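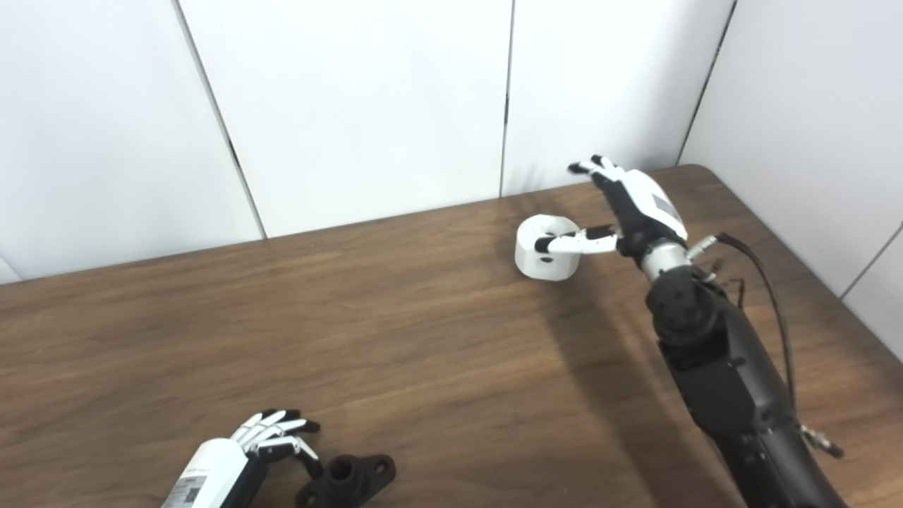
Writing the rules for two-handed work: an interview with the working practice group at Poltby

Published 12/01/2022

The Poltby centre has issued the third edition of its code of practice for robotic arms fitted with multi-fingered hands. The code applies to every bench on the site, including those used by visiting firms, and came into force after a review that opened in September. It runs to fewer pages than the edition it replaces and has a new section on work in which two hands share one table. The member of staff who led the drafting agreed to speak about the changes on behalf of the working practice group.

Why a site code was needed

Members of the centre are already bound by the law on workplace safety and by the published standards for industrial robots. The lead author was asked what a local code could add.

"The standards tell you what has to be achieved," the lead author said. "They leave a good deal of the how to the employer, and rightly so. Our members wanted to know what to do on a given morning, at a given bench, with the equipment we have. A new starter can't be handed a standard and told to get on with it."

The first edition was written for simple grippers, which open and close and do little else. The group found that much of its wording made poor sense when applied to a hand with jointed fingers. An instruction to "confirm that the gripper is open" was the case most often raised by operators.

"Open means something with two jaws," the lead author said. "With a hand, one finger may be stretched out while the others are bent back, and that may be exactly what the task calls for. We had people signing to say that a hand was open when they could only have meant that it was not holding anything. The new form asks for the named starting position, and each position has a drawing."

Parts on the table

Section 2 deals with the bench itself. Only the parts needed for the task may be on the table, and each must be listed on the task sheet before power is applied to the arms. The typical parts handled at Poltby are modest: short cylinders with a bore through the top, flanged brackets with mounting holes, covers and spacers. The lead author said that small parts had received more attention in the review than large ones.

"Small parts invite people to reach in. Someone sees a bracket lying a little out of place and puts a hand out to straighten it. The rule is now one sentence long. If a part is to be moved by a person, the arms are stopped first and the stop is confirmed by that same person."

The group received 200 written comments during the review, and the reaching-in rule drew more of them than any other clause. Several members argued that at low speed the risk was slight and that a full stop would cost too much time. The group did not accept this. It did agree to a shorter restart procedure, so that a person who has stopped the arms to move a part need not repeat the whole of the morning check.

Asked whether the shorter procedure had weakened the code, the lead author said that it had been tested at length before it was approved. "We ran 1000 restarts under it on two benches and kept a record of each. The record is open to any member who wishes to read it. A procedure that people will follow is worth more to us than a longer one that they skip."

Two hands, two tasks

The new Section 4 covers benches where a left and a right hand work at the same table. Under the earlier edition such a bench was treated as two separate machines, each with its own task sheet. The code now requires a single sheet, which must state which hand is responsible for which part at every step.

"The two hands will often be dealing with different objects," the lead author said. "One may be at a cylinder towards the back of the table while the other is near a bracket at the front. That is perfectly acceptable. What we ask is that the sheet says so, and that it also says what happens when either hand has to cross to the other side."

Crossing is permitted only where the sheet provides for it. The hand that is not crossing must hold its position until the other has returned. Where a part is to be passed from one hand to the other, the point of transfer must be away from the edge of the table.

Carkomeo, which carries out assembly trials at the centre, asked for an exemption for teams with long experience. The request was declined. "We considered it with care," the lead author said. "Experienced teams are very good at their own tasks. They are also the teams who most often lend a bench to someone else for an afternoon, and the next user has only the sheet to go by."

Cables and connectors

Section 5 is concerned with cables, a subject to which the previous edition gave a single line. A cable that loops outward from the wrist of an arm must have enough slack for the full range of the task and must not be able to catch on the table, on a part or on the other arm. Connectors are to be checked by eye at the start of each session, and by hand, with the power off, once a week.

The group took advice on this section from Homix, which fits out benches for several members. Its engineers suggested that the arm be taken slowly through its whole path before the first run of the day while an operator watches the cable and nothing else. This now appears as clause 5.3.

"It sounds like a small matter," the lead author said. "In practice people watch the fingers. The fingers are what is interesting. We had to write down that one person's job, for the length of that first pass, is to watch the cable."

Labels and records

Every hand and every arm must carry a label that can be read without taking anything apart. Labels that have become worn are to be replaced before the next session, and the replacement noted in the bench log. The reference on the label must match the one on the task sheet. The lead author described this as the least popular requirement and the one the group was least willing to relax.

"Hands are exchanged between arms quite freely here. When a finger joint begins to run stiff, we need to know which hand it belongs to and where that hand has been. The bench logs held 1657 entries when we began the review. Those that gave no reference for the hand were of very little use to us."

Light and shadow

One clause was added late, at the request of the team working on the Osei project. An arm reaching across a table can throw a broad shadow over the surface beneath it, and the team had found that parts lying in the shadow were harder to make out, both for the operator and for the cameras. The code now asks that lighting be checked with the arms in their working positions. Members are advised to fit a second lamp where one part of the table is plainly darker than the rest.

"We had always checked the lighting with the arms parked," the lead author said. "It was a fair criticism and we were glad to receive it."

Training and next steps

All operators are required to attend a half-day session on the third edition before they next book a bench. Those who hold a certificate under the second edition may keep it, but must complete the part on two-handed work. Visiting staff will be given a short form of the code on arrival and will work alongside a certified operator until they have attended a session themselves.

The group intends to look next at soft and flexible parts, which the present code does not cover. The lead author declined to say when that work would be finished. "We shall publish a draft when we have one that we are content to be questioned on. Until then, members who wish to handle cloth, foam or loose wire should write to us first, and we will agree the conditions bench by bench."

Copies of the code and the blank task sheets are held at the centre's reception and may be taken away free of charge by member firms.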